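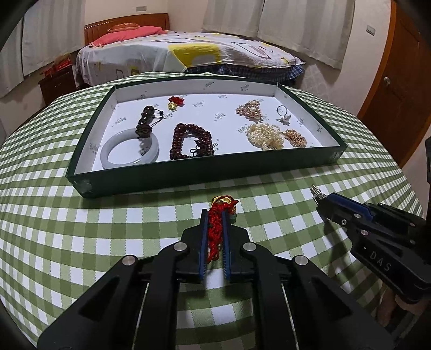
Ein Kreis ist eine Linie, auf der jeder Punkt gleich weit vom Mittelpunkt entfernt ist. Dieser Abstand heißt Radius. Zwei Radien hintereinander ergeben den Durchmesser, also die Strecke quer durch die Mitte. Ein Armreif wie der milchig weiße vorne links in der grünen Schachtel eignet sich gut zum Messen, denn er ist glatt und starr. Weil er dick ist, hat er allerdings zwei Durchmesser – einen inneren und einen äußeren. Beim Vergleichen muss immer derselbe gemeint sein.

Der Umfang
Der Umfang ist die Länge der Linie einmal rundherum. Mit einem Lineal lässt er sich schlecht messen, mit einem Faden schon:
1. Faden einmal außen um den Gegenstand legen.
2. Die Stelle markieren, an der er sich trifft.
3. Faden gerade ziehen und am Lineal ablesen.

Die Zahl Pi
Teilt man den Umfang durch den Durchmesser, kommt bei jedem Kreis dieselbe Zahl heraus. Sie heißt Pi und beginnt mit 3,14159. Hinter dem Komma hört sie nie auf.

Ein Topfdeckel mit 30 cm Durchmesser hat einen Umfang von rund 94 cm. Bei 34 cm Durchmesser sind es 106,8 cm. Eigene Messungen weichen meist etwas ab, weil der Faden sich dehnt oder schief liegt.

Große Kreise
Der runde Platz in Zorkau ist zu groß für einen Faden. Dort hilft ein Messrad: Man schiebt es am Rand entlang, zählt die Umdrehungen und multipliziert sie mit dem Umfang des Rades.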